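About Enorum

Enorum writes and tests working rules for robot arms used in home-style kitchens. Socorro Valderrama started the company after six years in machine safety, and Sheyla Marulanda runs the test kitchen. Our rule set, Palomino, is now used by 2 outside labs and has 400 entries, each with a pass condition and a named owner.

A Palomino counter layout is fixed before motion is enabled. Containers go against the backsplash, and the target surface stays clear until the task starts. Plates are placed on a tray or box — never on the bare counter. 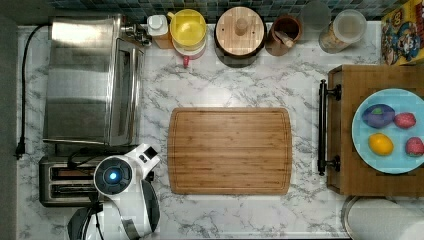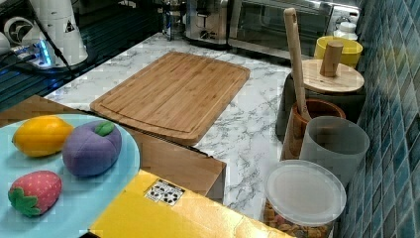
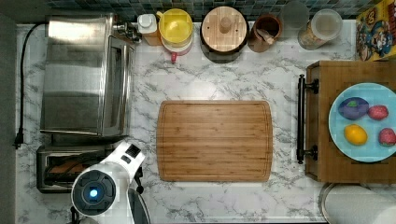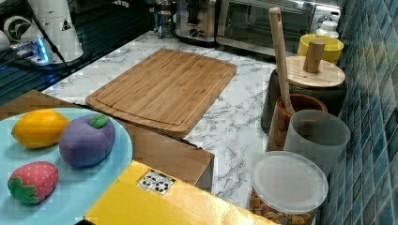 Test kitchen counter with cutting board, toy produce on a blue plate, and small appliances.

Every run is logged in Zuno, our record system, under the rule version in force that day. Zuno holds 1285 runs at present. A run with a missing layout check is kept on file but excluded from results. Rules are reviewed each March, and changes take effect only after both the author and the test kitchen sign off.

Labs that want to adopt Palomino should write to Sheyla Marulanda with a floor plan and a list of equipment.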